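3.2 Operating rules for shared collection rooms

The rules in this section apply to any session in which two or more operators record manipulation data in the same room with hand-held grippers. They were drafted after a review of session logs from the Trallmont and Emska sites and have been in force at both since December. Earlier practice left most of these points to the operator, and the logs show that the two sites had drifted apart on all of them.

Each operator works at one assigned table. Marker cubes are mounted on top of the gripper body and are not moved between grippers during a session. A marker face that is scratched or lifting at an edge is replaced before recording. Sleeves are short or rolled above the elbow so that cloth does not cover the marker faces when the arm is extended. Finger pads are wiped every 20 episodes, and the slot between them is checked for debris at the same time.
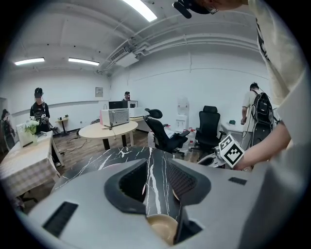 Figure 4. Hand-held gripper with a marker cube in use at a marble table; other people are present in the same room.

Cables are the main source of minor incidents in the logs. Under the revised rules, a cable carried by the operator must be secured to the clothing or backpack, and floor cables must be routed along a wall or taped flat before work starts. Chairs not in use are pushed clear of the walking path. Water containers are kept at the dispenser. We found no need for a fixed distance between tables, but an operator who has to step into a neighboring work area pauses the recording first.

A session runs no longer than 120 minutes, with a break of at least 5 minutes at the midpoint. Headsets are removed during the break. Calibration is repeated after any break, after any drop of the gripper, and after a change of operator. Episodes recorded between a drop and the next calibration are marked as unverified and held out of the release set.

Compliance was checked by Naima Amrani at Trallmont and Ott Šimkus at Emska using the same checklist of six items (Appendix B). Disagreements between the two reviewers were limited to the cable rule, whose first wording did not say whether a short loop hanging below the backpack counted as secured. The wording in Appendix B treats any loop that can reach the table edge as unsecured.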